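Notes orateur : Rayonnages à casiers, réassort et remise en ordre
Session du jeudi, 11 h, salle Lau

Diapo 1. Titre
Se présenter en une phrase. Annoncer la durée : 25 minutes, puis questions. Préciser que l'exposé porte sur les meubles à casiers ouverts et sur leur entretien courant. Les armoires fermées et les rayonnages à palettes sont hors sujet.

Diapo 2. Périmètre
Deux sites : Plultville (réserve de détail) et Ornuvside (point de retrait). Le relevé Iltetora couvre 127 casiers, tous sites confondus. Profondeur utile variable, hauteur de passage constante. Rappeler la définition retenue : un casier est « en ordre » quand chaque article est accessible sans déplacer son voisin et que l'étiquette de chant correspond au contenu.
Ne pas s'attarder sur la méthode de relevé, elle est en annexe.

Diapo 3. Casiers hauts, casiers bas
Les écarts se concentrent sur les tablettes inférieures. Le contenu y est moins visible debout, l'éclairage y arrive mal et les papiers de calage ont tendance à y rester après le déballage. Les casiers hauts se dégradent autrement : piles trop serrées, articles poussés au fond, étiquette masquée par un emballage qui dépasse.
Marquer une pause ici. Demander à la salle qui commence son rangement par le bas. En général, peu de mains se lèvent.

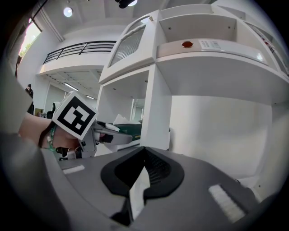 L'ordre recommandé est donc le suivant : papier et déchets d'abord, articles isolés ensuite, piles en dernier. Inverser les deux premières étapes oblige à reprendre chaque tablette. Sur le site d'Ornuvside, le passage à cet ordre a ramené la remise en état d'un meuble complet à 11 minutes, hors nettoyage.

Diapo 4. Étiquetage de chant
Une étiquette par casier, collée sur le chant avant, jamais sur la paroi du fond. Texte sombre sur fond blanc, code-barres lisible sans dépose de l'article. Dégraisser le chant avant collage. Sur meuble blanc, l'étiquette blanche se repère mal de loin : à Plultville, un liseré a été ajouté. Résultat correct, mais le liseré se décolle aux angles.
Si la question vient : non, nous n'avons pas testé les porte-étiquettes à clipser.

Diapo 5. Fixations et trous de vis
Les perçages laissés libres en fond de casier doivent être inventoriés avant toute modification. Ils servent au montage de séparateurs. Entraxe de 60 mm sur la série Lau, à vérifier au réglet, l'ancienne série étant différente. Ne pas reboucher à la pâte : la reprise de vis ne tient plus.

Diapo 6. Volumes
Lire le graphique de gauche à droite. Almost-zéro sur l'axe = casier vide. Corriger oralement : la légende doit se lire « presque vide ». Au total, 606 articles déplacés pendant la période de relevé, dont la majorité entre deux casiers du même meuble. Les transferts entre meubles restent marginaux et n'ont pas été traités séparément.

Diapo 7. Points ouverts
Fréquence de passage sur les tablettes basses.
Tenue du liseré.
Traitement des articles souples, qui ne s'empilent pas et pour lesquels la définition de la diapo 2 s'applique mal.
Renvoyer à l'annexe pour le gabarit de perçage. Laisser cette diapo affichée pendant les questions.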